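Pichit Rojanasak
I am sorting the electric things from our store cupboard this month. It is slow work, but I learn a lot about what we bought and forgot.

Rule one: a power strip goes back with its cable in a coil, and the coil needs a tie. Last May I lost 86 minutes to one knot – I will not do it again. 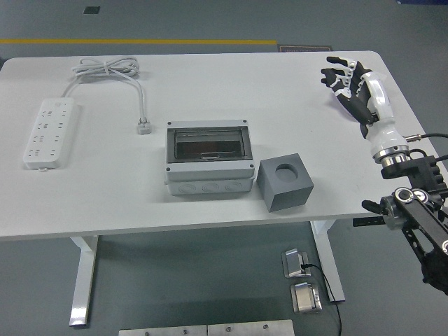
Power strip with four sockets, distribution box with the tinted window, dark grey cube.

The box is for the small workshop in Odham. I like the window, because you can look inside without taking out the screws. The three round knockouts on the front should stay closed until we know which cables come in.

Next is the shelf with the lamps. My list says 181 items for the whole cupboard and I have written labels for 100. If somebody has a good way to label white cables, please tell me – my paper ones fall off after 8 days.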